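Selton Shed Notes
Household tips, mostly learned the second time

Keeping Wire, Cord, String and Tape From Taking Over
Posted 4/23/24

Every house has a drawer of cords. Ours had been promoted to a drawer, a shoebox and the bottom of the coat closet before I took an interest, and my interest began when I went in for a scarf and came out wearing an extension cord. What follows is what has worked in my own shed and kitchen, plus a few things that didn't, which I include as a public service.

Start with the ends

A tangle is mostly a problem of loose ends. The middle of a cord is a fairly innocent creature. The end is what goes wandering through other people's loops at night, so every time you put something away, fasten the end first and congratulate yourself later.

For thin wire on a spool, look for the small holes near the rim. Poke the end through one, bend it back on itself an inch or so, and leave it. If there are no holes, a bit of masking tape folded over at the tip will do, with a tab left so you can find it in February with cold fingers. Don't use duct tape. It holds beautifully for a year and then turns into jam.

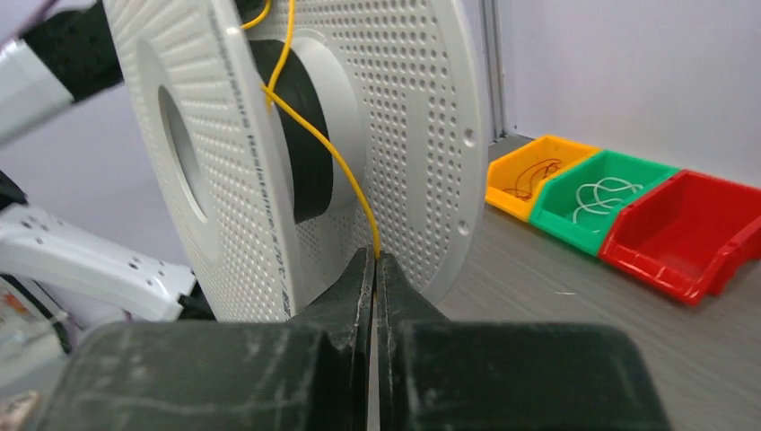 Rubber bands are the other popular choice, and I used them for years. They dry out, they snap, and the snapped pieces weld themselves to whatever they were holding. If you must, use the wide ones that come on broccoli, and treat them as temporary. A strip of old bicycle tube cut crosswise makes a far better band and lasts about as long as the house.

Take wire off the way it went on

Spooled wire wants to come off sideways, with the spool turning. If you lay the spool flat and pull the wire up over the rim, each turn puts a twist in it, and by the time you've got enough to hang a picture it looks like a pig's tail. Stick a dowel through the middle, rest the dowel across two nails or the arms of an old chair, and pull straight. A paint stirrer works for small spools. A pencil works for very small spools until someone needs the pencil.

If you have several spools, put them all on one long dowel under a shelf. I built mine out of a closet rod and two brackets from the hardware counter at Orellana, and it took an afternoon, of which most was spent looking for the level. Leave a washer between spools or they'll turn each other, and pulling a foot of picture wire will give you a foot of everything else.

Extension cords

Stop wrapping them around your elbow. I know your father did it. Mine did too, and he had 100 feet of orange cord that could stand up by itself.

Going round and round the elbow puts a twist in every turn. The trick is to alternate: make one loop the ordinary way, then turn your wrist and make the next one underhand, so the twist in one cancels the twist in the other. It feels ridiculous for the first 13 tries. After that your hands do it while you think about lunch, and the cord throws out flat across the yard like something in a movie.

Hang it on a wide hook, something rounded. A nail puts a kink in the top loop, and a kink is where a cord starts to fail. While you're coiling, run the whole length through your hand and feel for nicks. A cord with a cut in the jacket goes in the trash with its plug snipped off so that a hopeful person doesn't rescue it. Don't tape it. And never run a big heater off a coiled cord. Unroll the whole thing, or better, plug the heater straight into the wall.

Kitchen string

String belongs in something with a hole in the lid. A teapot missing its lid knob is ideal, with the string coming out of the spout, and it makes visitors think you have ideas about decor. A clean jar with a hole punched in the lid is fine too, but punch from the inside out and file the burr, or the string will fray itself to fluff.

Pull from the center of the ball. If you can't find the center end, and you won't, reach in with two fingers and take out a small wad. The end is in the wad. Throw away whatever you can't untangle in a minute. It's string.

Keep cotton string for the roast and the other kind for the newspapers. I once tied up a chicken in garden twine – the green kind – and we had eggs.

The label question

Write on the spool, never on the box. Boxes leave home. A paint marker stays on most plastic, and a paper tag on a loop of its own wire stays on anything. Put down what it is, how thick it is, and where you bought it if you'd ever want more. Skip the date, which will only depress you.

I'd gotten this far last year and was rather pleased with the whole system when the mail came in. 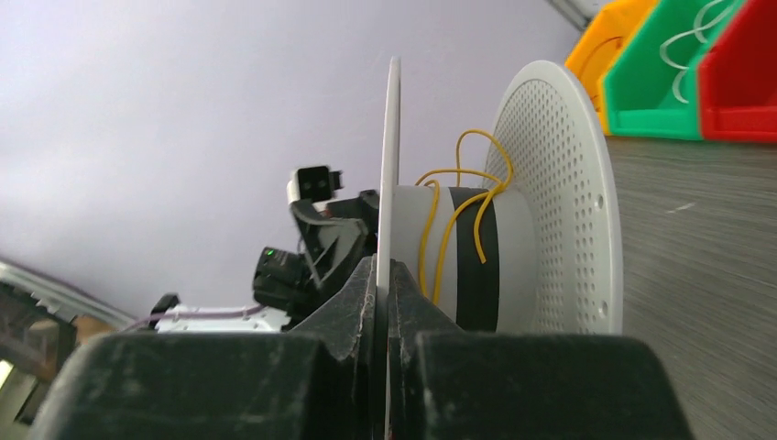

Zulema Urrutia wrote that all this was very nice but I had left out the leftovers. She winds anything shorter than her arm around a clothespin, clips the end in the jaws, and drops the lot in a coffee can. Anything shorter than her hand goes out. She has done this since she moved to Plomton and says she has not bought twist ties in all that time, and furthermore that if you need a teapot to manage string you have too much string.

I have tried the clothespins and I hate how good they are. The spring kind grips thin wire, sewing elastic, ribbon, and the drawstrings that escape from sweatpants. For slippery things like fishing line, take the end twice through the jaws. Cheap clothespins with weak springs will let go, so test one on your earlobe. If you don't say anything out loud, put it back.

On the teapot we remain apart.

Holiday lights, which are also cord

Wind them on a flat piece of cardboard with a notch cut in each short side. Start with the end that has no plug, so that the plug finishes on the outside and you can test the string before you unwind it over the hedge. Write on the cardboard where it goes: porch, railing, the bush that isn't dead yet. Stack the cards on edge in a box like records.

Test them going in as well as coming out. Everybody tests in December with the stores half empty. Test in January, and the dead strings can leave the house before they've had eleven months of free lodging.

Empty spools

You will end up with empty spools, and you'll be unable to throw them out. I speak as a man whose shelf is known to his family as the museum. The good ones are worth keeping if they're put to work at once:

Small ones hold Christmas ribbon, with a pin through the end.

Medium ones take garden hose washers, slipped over the core and held with a twist of wire.

Wide ones are excellent for kite string, clothesline and the tape measure that no longer retracts.

One big wooden cable reel makes a patio table. Two make a patio that looks like a lumberyard. Stop at one.

Winding onto a spool by hand goes faster with a bolt through the center, a wing nut to snug it up, and the tail of the bolt in a hand drill. Use the drill slowly, guide the line with a folded rag and keep your sleeves rolled. For steel wire, leave the drill alone and turn the thing by hand. Wire under power has a temper. 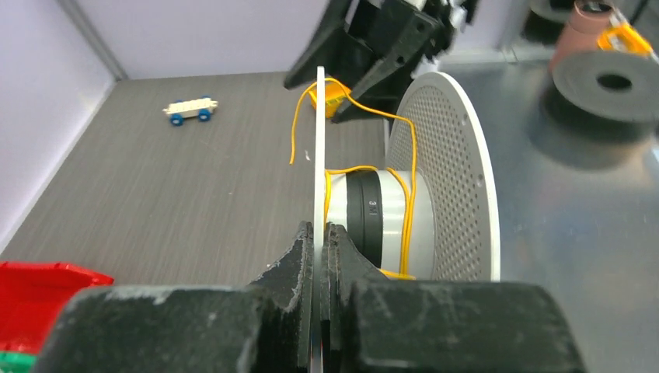

Fill a spool only to within a finger's width of the rim. The last few turns are always the ones that slide off, and they take their friends along. If you've got more than fits, cut it and start a second spool. A length you can get at is worth more than a longer one you have to negotiate with.

Tape, briefly

Masking tape goes bad from heat and from lying around on its side picking up grit. Keep rolls in a zip bag, indoors. When the roll tears in strips instead of peeling, give it ten seconds in the microwave and try again, which softens the glue and works about half the time. Check first that the core is plain cardboard, and stand there while it runs. Electrical tape shouldn't go in at all.

To keep track of the end of any roll, fold under a corner or park a bread tag there. We had plenty of bread tags. We had, by my wife's estimate, around 3806 of them, and she would like it known that this is also a museum.

Phone chargers

Put them in cardboard tubes from the bathroom roll, one to a tube, standing up in a shoebox, with the name of the gadget written on the side. It looks like a science fair and it works. Any charger whose gadget you can't name goes in a separate bag. Give the bag a year on a shelf, then take it to the electronics bin. In our case that's the one behind the Endwood transfer station, open mornings, and you have to ask for the key at the window.

Do not open the bag on the way there. I opened the bag, and I am now the owner of a charger for a razor I gave away in college.

Next month: lids, and the containers they used to know.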